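OK so I spent the whole weekend at the Punden music festival and I have thoughts. Thread, because my friends are tired of hearing me talk about it.

1/ First, the lineup. I bought my ticket back in July just for Drosten, who I've wanted to see live since college. Everyone else on the poster was a bonus. I knew maybe three songs by the other bands put together.

2/ Tickets were 93 bucks for both days, plus parking if you drove. I took the shuttle from the Perrin lot and it was great going in. Going home was another story (13 minutes in the morning, well over an hour at night, standing up the whole way). 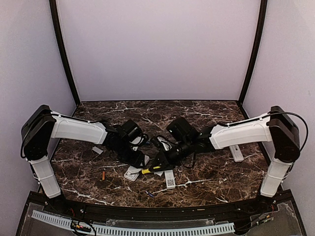

3/ Saturday opener was Dorota Śliwiński, just her and an accordion and a loop pedal. I went in thinking I'd grab a coffee and wander off. I did not wander off! She had the small tent dead silent, and then she had it stomping. Go find her stuff.

4/ Food. Get the dumplings by the west gate, skip the loaded fries. The line looks scary but it moves. Water refills were free but the taps were all at one end of the field, so fill up before you pick your spot.

5/ Kai-wen Tam played the sunset slot with a full horn section and I danced so hard I lost an earring. If anyone found a little green hoop near the sound booth, please message me. It was my grandma's and I'm pretty sad about it.

6/ My one real gripe is the sound on the Olance stage. Way too much bass from the back, and you couldn't make out a word Amado Dagdag was singing. I moved up front for the last few songs and it was like a different show – warm, clear, really lovely. So get close for that one. 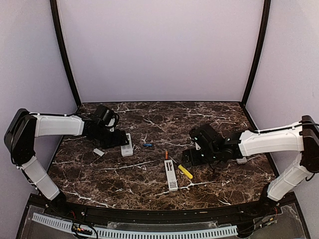
They also ran late there both nights, which meant choosing between the end of his set and the start of Drosten's. I left early and ran. No regrets, but I'd have liked to see both.

7/ And Drosten. Oh man. They opened with the slow one, the one they never play, and the woman next to me grabbed my arm and we both just yelled. Total stranger. We held on to each other for pretty much the whole song. Hi, if you're reading this!

8/ They did a cover near the end that I still can't place. Kind of a waltz, sung in Polish, the drummer took the second verse. Somebody in my replies has to know it.

9/ Practical stuff if you're thinking about next year: bring a real jacket, it gets cold fast once the sun drops. Phones barely work after dark, so pick a meeting spot. The lockers are worth it, mine was number 231 and it fit two coats and a backpack.

10/ I've got the set times saved for both stages if anyone wants them, just ask and I'll post them tonight after work.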